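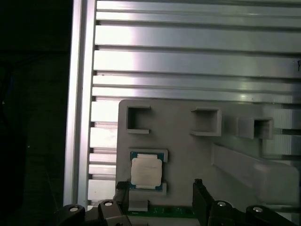
Rostam Tehrani writes that the pocket plate should be listed as an accessory in its own right, as his shop already had a slotted bench and only wanted something to keep small parts in place beside an open computer. It can now be ordered that way. Use the part line for the plate alone and leave the bench line blank.

Noltby Slotted Bench and Pocket Plate
Supplied by Filport, Istbridge
Page revised 31 July 2018

General
The Noltby is a work surface made of aluminum extrusion, intended for the repair, stripping and refitting of desktop computers. The top is built from parallel slotted profiles. Fixtures attach to the slots and can be moved without drilling. The bench is sold as a bare top on posts. Drawers and lighting are not offered.

Plate
The plate is gray, 3D-printed and lies flat against the profiles. Its square pockets, posts and brackets are printed in one piece with the base. Pockets are sized to order. Send the outside dimensions of the parts you handle most, measured with calipers, and state the clearance you want on each side. If no clearance is stated, 2 mm is used.

Do not clean the plate with acetone. A damp cloth and a little dish soap will remove flux and thermal paste.

Working with a tower on its side
A full-size tower is laid down with the open side up. Disconnect the power cord first and let the case settle on the profiles before loosening anything inside it. Feet that stick out from the case may drop into a slot; turn the case a few degrees or put a mat under it.

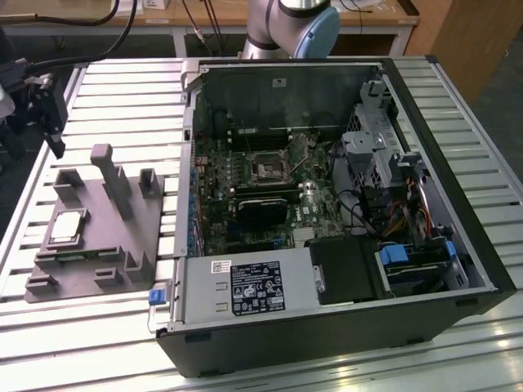
Does the metal top not scratch the paint on the case? Morag Niven asked this after the December delivery, and the same point has come up with other buyers. It can. The profile edges are deburred, but grit caught in the slots will mark a painted panel if the case is dragged. Brush the slots out and lift the case to move it. Slot covers in black strip are available by the yard.

Static protection
Bare aluminum is not a substitute for a grounded mat. For board-level work, use a dissipative mat and a wrist strap connected to a tested ground point. The bench has a tapped hole for a ground stud at the rear post. The stud is in the hardware bag.

Placement of the plate
The usual position is beside the case, within reach of the hand that is not holding the driver.

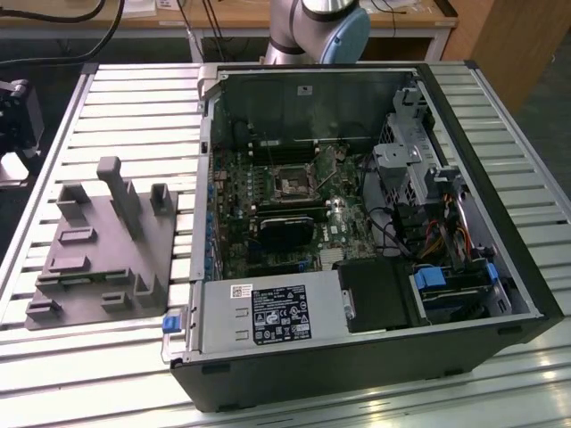 Open tower on the slotted top, with the pocket plate at its left.

Tighten the plate fasteners by hand, then a quarter turn with the key. More than that will bow the base.
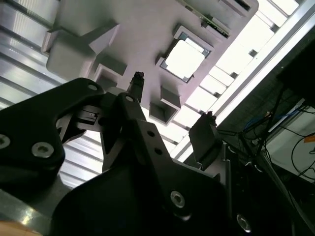
Check the fasteners again after the first week of use. Replacement sets come in bags of four and fit both the current plate and the older Mackay pattern.

Ordering
Bench top, posts and hardware bag: one line.
Pocket plate, made to your dimensions: one line per plate.
Slot cover: state the length.
Dimension sheets go to Sheena Rennie at the Istbridge office. Plates made to order cannot be returned unless the pockets are out of tolerance.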